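About Colthorpe

Colthorpe is a contract packing and kitting company. We sort, count and box parts for toy makers, hardware suppliers and schools. We started with 2 packing benches and one delivery van, and we now employ 48 people across a day shift and a short evening shift that finishes at 9.

Most of our work comes in bulk and leaves in sets. A customer sends us mixed parts and a packing list, and we send back cartons that are ready for the shelf. For a long time all of it was done by hand. A good share of it still is.

Automation at our site

Bin picking was the first job we looked at. It means reaching into a deep metal bin, taking out one piece, turning it the right way and putting it down, then doing the same again until the break. Sore shoulders and wrists were the most common complaint in our accident and injury book, and the bin benches were where people least wanted to be rostered.

The bin picking project is called Mavside. It is run by our own staff with help from Brolo, the engineering firm that looks after our conveyors. The work is done on a KUKA arm, using coloured blocks laid at different angles in a grey metal bin. Pieces that lie flat against a wall or close beside one another are the ones we spend the most time on.
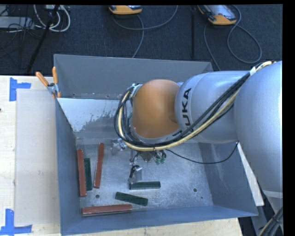 Words: Colthorpe site office. Updated April.

What changes for our people

Nobody has lost a job through Mavside, and we have put in writing that bin bench staff will be offered other work at the same rate of pay before any bench is closed. So far 9 people have moved across. Some check finished sets, some look after labels and stock, and some have trained to set up and clear the cell.

The training takes 15 shifts and is paid at the normal rate. It covers safe entry, stopping and restarting the arm, changing over between jobs and what to write in the log when a pick is missed. You do not need a trade certificate to apply. Staff who would sooner stay on hand packing can do so, as odd shapes, soft goods and short runs will be packed by hand for as long as we can see.

There are things people have not liked. The cell is a less sociable place than a packing bench, and early on there was too much standing and waiting. We now rotate staff through it at each break. Job targets for the cell are set separately from the hand benches, and one is not used to measure the other.

Where we are

Our packing floor and office are at Restrepo, on the one site. Customers are welcome to come and see their own job being packed. Please ring the office first, wear closed shoes and sign in at the front desk.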